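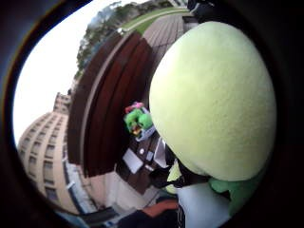
Pusura hand-held gripper, self-build kit

Collell workshop stores / Grippers and end tools / Hand-held

Page revised 10/4/21

The Pusura is a two-finger gripper worked by hand, with a wide-angle camera fixed above the jaws. It is used to record grasps that will later be repeated by an arm. The kit is supplied unassembled. It can be put together on a kitchen table or at a shared bench with ordinary hand tools, and the printed parts can be bought with it or made on your own machine from the files.

This page covers the second version of the kit. Parts for the first version are still held in small numbers and are listed at the end.

Main data

Weight, assembled, without battery: 414 g
Length, rear of handle to fingertips, jaws closed: 200 mm
Supplied cable, camera to recorder: 618 mm
Greatest load in the jaws: 800 g
Fingers: two, moving in parallel
Drive: trigger and linkage, spring return
Camera position: above the jaws, facing forward, fixed
Lens: fisheye

The load figure applies to a rigid object held across the full width of both finger pads. With only the tips in contact, expect less. The linkage will take more force than this, but the printed trigger bracket will creep if it is left under load overnight, so do not hang the tool up with something clamped in it.

What is in the kit

Handle, in two halves
Trigger and trigger bracket
Linkage plates, cut and drilled
Guide rail and two carriages
Return spring, with one spare
Covard finger pads, one pair, soft grade
Costache camera bracket, with tilt plate
Bag of screws, inserts and washers
Camera cable

The camera, lens, recorder and battery are not included. Any camera with the standard square hole pattern fits the tilt plate. If yours does not, the drawing for the blank plate is in the files and can be drilled to suit.

You will need

Hex keys, small flat file, side cutters, soldering iron for the threaded inserts, light grease. A vice with soft jaws helps at the linkage stage but the job can be done without one.

Notes on assembly

Fit the inserts first, all of them, before any part is joined to another. The four in the left handle half go in from the inside face. Let each one cool before moving to the next and check that it sits just below the surface. An insert that stands proud will hold the halves apart and the trigger will rattle.

Clean the rail and run both carriages along it dry. They should move under their own weight when the rail is held upright. If one sticks, swap it end for end before doing anything else. Grease only after both run freely.

The linkage plates are marked on one face. Marked faces go outwards on both sides. Tighten the pivot screws until play disappears, then back off by a quarter turn and set them with a drop of thread lock. Work the trigger through its full travel and look at the fingers from the front: the pads should meet flat, over their whole height. If they meet at the top first, the rail is sitting on a stray burr at one end. Take it off and file the seat. Shimming also works, though the shim tends to move.

The spring goes in last. Hook the fixed end first and use pliers on the free end. The spring supplied with this version is lighter than the earlier one, and holding the trigger half closed for a long session is easier on the hand. The earlier spring fits if a quicker return is wanted.

Setting the camera

The tilt plate has five positions. The middle one suits most bench work. The two lower positions bring the fingertips further into view and lose height at the far side, and the two upper ones do the opposite. Whichever is chosen, both fingertips must be in view with the jaws fully open and fully closed. Check this on a live picture before tightening.

With a fisheye lens, straight edges away from the centre will be drawn as curves and the corners will go dark where the lens circle ends. Calibrate with the lens locked, at the focus setting that will be used for recording. Touching the focus ring afterwards means doing the calibration again. A small paint mark across ring and barrel shows whether it has moved.

Fix exposure before each session. Outdoors, an overcast sky in the upper part of the picture will pull automatic exposure down and leave dark objects near the jaws with little detail. Pale objects held close to the lens do the reverse. Manual exposure, set on the object to be gripped, gives steadier results than any of the automatic modes tried on this tool.

Gripping soft things

Plush, felt and loose fabric are harder to record well than boxes or tubes. The pads sink in and the finger gap no longer says much about the size of the object. A large soft item can also fill half the camera's view while the part being gripped is small and partly hidden behind it. Some points from use at the workshop:

Approach slowly enough that the contact can be picked out in the recording.
Close until the cloth stops moving between the pads, then stop. Closing further only compresses the filling.
Grip a seam or a limb where there is one. A rounded, fuzzy surface gives the pads little to hold.
Brush the pads between sessions. Fibres collect on the soft grade and it loses grip.
Small hard items mounted on soft ones should be gripped in their own right, with the pads clear of the fabric around them.

The Covard pads come in soft and firm. Soft is supplied and is the better choice for mixed objects. Firm lasts longer and marks card and paper less. Both use the same two screws and can be changed without disturbing the fingers, but recalibrate the closed position after a change as the two grades differ in thickness.

Cable and recorder

The cable is long enough to reach a recorder worn at the belt or carried in a jacket pocket. For a recorder in a rucksack it is too short, and an extension at the recorder end is preferable to a longer single cable, as the plug at the camera end is then left alone. Fix the cable to the handle with the clip provided and leave a small loop ahead of it. A cable pulled tight across the bracket will tilt the camera by enough to spoil a calibration.

Care

Wipe the rail and regrease lightly when the trigger starts to feel uneven. Do not use spray lubricant near the lens. The printed parts can be cleaned with mild soap and water – not solvent. Keep the tool out of closed cars in summer; the handle halves will distort and cannot be brought back.

The kit has no seals. It can be used outdoors in dry weather but water will get into the handle through the trigger slot, and grit from paving or benches will find the rail if the tool is put down on its side. Put it down on the handle base, which is flat for that purpose.

Known faults in this version

Trigger bracket, first batch: the lower fillet was printed too small and may crack. Replacement parts are free. The first batch has no letter on the inside face of the bracket.

Tilt plate: the lowest position fouls the cable plug on some cameras. File the notch deeper or use a right-angled plug.

Right handle half: the insert hole nearest the trigger is slightly shallow. Clear it with a drill bit held in the fingers before fitting.

Spares and options

Finger pads, soft, pair
Finger pads, firm, pair
Return spring, light
Return spring, standard (first version)
Linkage plate set
Rail with carriages
Tilt plate, blank
Handle halves, printed
Trigger bracket, lettered batch
Screw and insert bag

First-version handles do not accept the present trigger bracket. First-version rails and carriages are the same part and can be moved across.

Ordering

Kits are made up in batches and the next is planned for June. Orders for spares go out from stock. State the version of the tool and, for brackets, the letter on the inside face. Kits can be collected from the Collell stores counter, where an assembled Pusura is kept for anyone who wishes to try the trigger before buying.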